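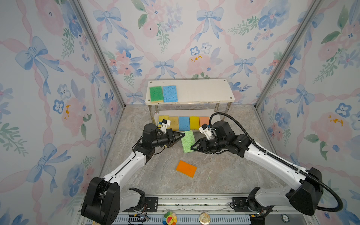

Fig. 2. Peony and bow wallpaper on the back and side walls, with a grey marble-patterned floor.

Section 7: Cleaning papered walls and marble-effect floors

Read this section before you use any cleaner on Utmont wallpaper or Stillent flooring. New paper must be left for 7 days after hanging before it is wiped.

1. Dust the walls from the top down with a dry, soft cloth.
2. Mix 2 capfuls of Ludurden cleaner into a bucket of lukewarm water.
3. Wring the cloth out well and wipe along the pattern repeat. Do not rub across a seam.
4. Dry each wall before starting the next.
5. Sweep up crumbs and grit, then mop the floor with the same mix.

Note: If a seam lifts, stop and press it flat with a dry cloth. Use Zuccaro seam paste (part no. 283) once the paper is fully dry.
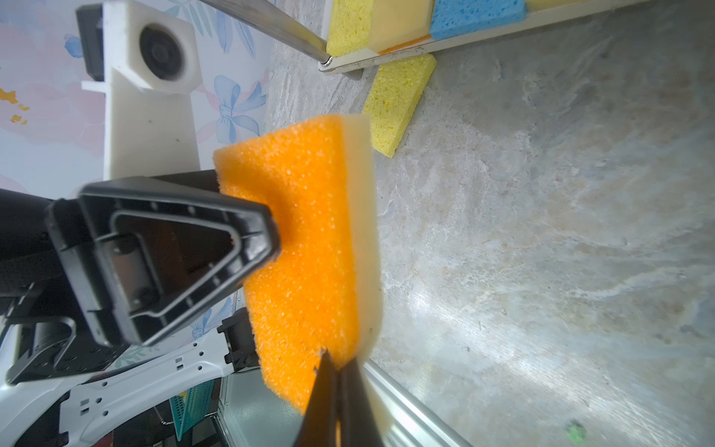
Fig. 3. Two-layer sponge with orange abrasive face and cream foam.

6. For marks left on the floor, use the foam side of a damp sponge and work in small circles.
7. Rinse the sponge often and change the water when it turns cloudy.

CAUTION: Never use the abrasive side on wallpaper. It will lift the print and the damage is not covered by the guarantee.

Colour-matched offcuts can be ordered from Gianni Longo at the parts desk. Quote the batch number printed on the roll label.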